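Vustgate Home Forum > Furniture and Repair > Wobbly spindle chairs: glue again or replace?

LeiOfTheNorth
Joined: November
Posts: 20

Hello all. I have a set of old wooden dining chairs from my husband's aunt, and 2 of them are now loose where the spindles go into the seat. When you lean back, there is a small cracking sound. I put new glue in the joints without taking them apart, and it held until the children had a birthday party. Should I do it again with a better glue, or is it time to let them go? I would be sad, but I also do not want a guest on the floor.

prunell_fan
Glue on top of old glue does not hold well. You must take the joint apart, clean it to bare wood and then glue. Please do not use screws. Somebody did this on my kitchen chairs before I bought them, and the wood split along the grain.

Marrow77
I disagree a little about the screws. On a thick seat, with a proper pilot hole, a screw from below can live a long time. I have one at my desk and I am not a light person.

prunell_fan
One chair is luck. Ask anyone who repairs chairs for money.

Trudy Cosgrove
I repaired chairs for money for a while, so I will answer. Both of you are partly right, but for a thin spindle I would never use a screw. Warm vinegar softens many old glues. Put it in with a syringe, wait, and turn the spindle gently - do not pull it. If it does not move, wait more. Most people break the chair in this moment and not in the gluing.

LeiOfTheNorth
Thank you, Trudy. How do I know if the old glue is the kind that vinegar can soften?

Trudy Cosgrove
Scrape a little on a white plate and put a drop of warm water on it. If it becomes sticky after a while, it is probably hide glue and you are lucky. If it stays like plastic, somebody was there before you with modern glue, and then it is slow work with a small knife.

wivex_user
I went the other way and stopped repairing. My old chairs ate almost 1000 in clamps, glue and one professional visit. Now I want this style, slim spindles and a dark blue cushion:
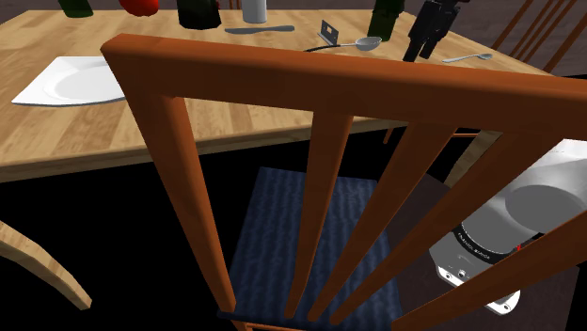
Re: cushions on wooden seats

Marrow77
Nice, but a cushion makes it harder to see a crack in the seat. Lift it from time to time and look.

wivex_user
If the cushion comes off, yes. Not all of them do.

LeiOfTheNorth
I did the plate test and it became sticky! I will try the vinegar on the worse chair first and write again when it is dry. Marrow77, I am sorry, no screws for now.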